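Flidham pick and place software: where we've got to by the end of May 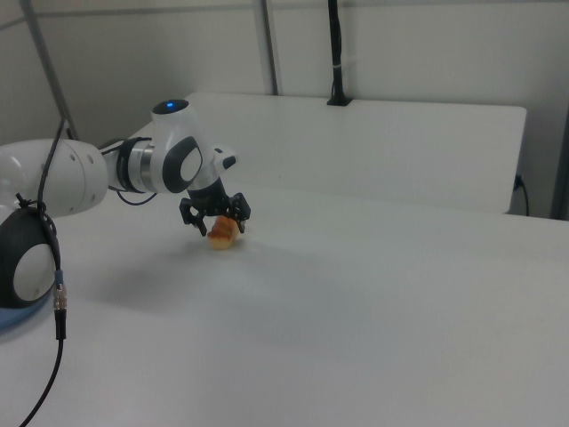

The arm with a small pastry in the gripper, just over the tabletop.

Hello all, and thanks for bearing with me, I know this was promised before the half-year figures went in!

The big job this time was the grasp planner. The old one, which we inherited from Sturkon, picked a finger opening first and then hunted for somewhere to put it, and that's hopeless with anything soft and lumpy. Châu Vi has rewritten it so it looks at the outline of the item and scores lots of grips at once (126 candidates per item at the moment, though we may trim that). Planning time has dropped from 60 milliseconds to 40, so I'm very pleased.

Perception is slower going. Pale pastry on a white table is a rotten thing to segment, and the shadow of the arm still gets counted as food now and then. Quang Đàm is retraining on the Flirnwood recordings and wants 2 more weeks – please let him have them.

On control, the force limit now lives in one config file instead of being scattered all over the place. The Donati log viewer crashes on long runs and I haven't got to the bottom of it.

Next up: placing into trays, and a proper replay tool so we can rerun a bad grasp at our desks. Spending is on plan apart from the extra computing time, see the sheet I sent over.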